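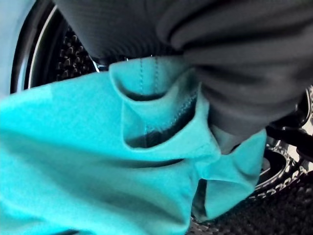 Séverine Mallet
Robot folding, robot laundry, rules for both. Posts mostly in the evening
July · 11 posts in this thread

1/ Our house rules for robots that unload washing machines have reached version two, and I am far too excited about it! A thread on what we changed, what we argued over and what I'd love other teams to pinch. Long one, get a tea.

2/ First rule, and the one I'd keep if we had to bin the rest: the drum must be at a full stop and the door fully open before any part of the arm crosses the rim. The go-ahead has to come from the machine's own door switch AND from the robot's view of the drum. One of them alone doesn't count. We used to accept the switch. Solange Pons talked me out of it in one lunch break and she was right.

3/ Second rule: grip cloth, never machine. The rubber gasket is soft and pale and it folds, so to a vision system it can look an awful lot like laundry. We now mark it as a no-grip zone on every washer before the first run, along with the metal rim and the lifters inside the drum. If the fingers close on something and the pull force climbs without the cloth moving, let go. Don't pull harder. (I have this on a sticky note.)

4/ Third rule is about picking order, and it's my favourite. Top item first. If a dark ribbed thing is lying over a turquoise T-shirt-type thing, the dark one comes out first, even when the turquoise one is brighter and has a lovely big fold begging to be grabbed. Version one said "most confident grasp first". That gave us a lot of knotted sleeves.

5/ Then there's where on the garment to take hold. We ask for a fold of body fabric, away from stitched edges if there's a choice. A hem is tempting – two neat rows of stitching, easy to find, easy to label – but we'd like people's seams to stay as they were. Knit gets a lower force limit than towelling. If the robot can't tell which it has, it uses the lower one.

6/ How we tested it: 600 picks at the Cundell workshop, with mixed loads and the same set of rules throughout. 422 went through with no rule triggered at all. In 111 the robot let go and tried again, and every one of those was logged with the reason. The rest were stopped by a person, and I want to stress that we WANT people to press stop. A press of the button is never marked against the operator.

7/ On logging, please, please write down the near misses. Our log line is short: what was in the drum, what the gripper touched, which rule fired, who was standing by. Four boxes. The first draft had a page and a half and people filled it in on the way home, so you can guess how good that data was.

8/ Loose bits! Coins, hair grips, underwires. The rule says the last look in the drum belongs to a human until we have something better. Ferrand asked whether a camera sweep would do instead. We said not yet, because the inside of a drum is all little bumps and holes and shine, and a small coin hides in that beautifully. Very happy to be proved wrong, send me your results.

9/ Privacy gets its own section now. Laundry is personal. Pictures from inside the drum are kept for training only if the owner of the load has agreed, and name tapes get blurred before anyone sees them. Test loads are bought in or donated and have no names in them. Skonex shared their consent wording with us, which saved me a week. Thank you!

10/ Things still open. Do we need a separate rule for wool? Should the speed limit near the door be lower when there are children in the building? (I say yes, Solange says there should be no run at all.) And what do we do about top loaders, where half of this makes no sense? The Stondudon group is starting on that one and would welcome company.

11/ The full rules fit on two sides of A4 and I'll send them to anyone who asks. If you try them, tell me which rule annoyed you most – that's usually the one we've worded badly. Replies are open and I'm about till nine tonight.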